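Arbeitsplatzbegehung Sekus, Raum Grerkevau
Dienstag, 1. März 2022
Prüferin: Hanne Huttunen

Tischbelag
1. Auflage vollflächig: in Ordnung. Türkis bleibt Geschmackssache und wird nicht bewertet.
2. Oberfläche: leichte Schleifspuren, kein Mangel.

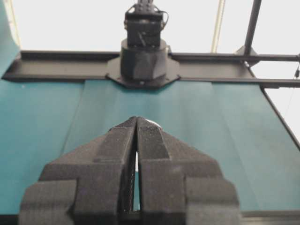

3. Reinigung: laut Plan wöchentlich. Der Plan selbst könnte auch mal abgestaubt werden.

Kleinteile
4. Lose Teile nach Schichtende in den Schrank, Modell Lultora. Der Schlüssel liegt auf dem Schrank – bitte woanders hin.
5. Roter Würfel: steht erhöht auf dem schwarzen runden Sockel. Keine scharfen Kanten gemeldet.

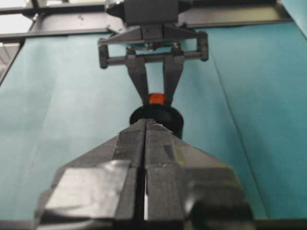 Flächen und Fugen
6. Fuge zwischen heller und türkiser Fläche: dunkle Stelle etwa auf halber Höhe. Fleck oder Spalt, bitte mit dem Finger klären. Auftrag 437 an Navickas.
7. Beschriftung der hellen Fläche: keine. Wird auch keine verlangt.

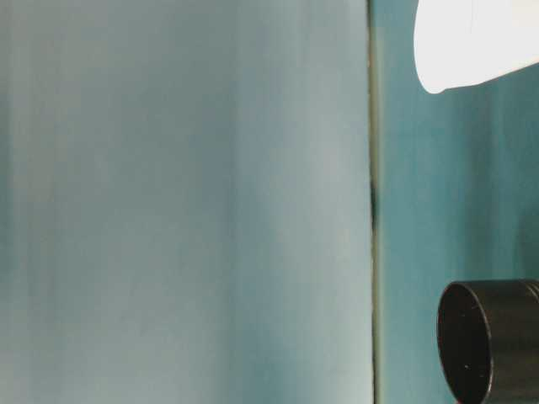
Zu Punkt 6: Fuge am Rand der hellen Fläche

Offen: 3 und 6. Frist Ende März, wie beim letzten Mal.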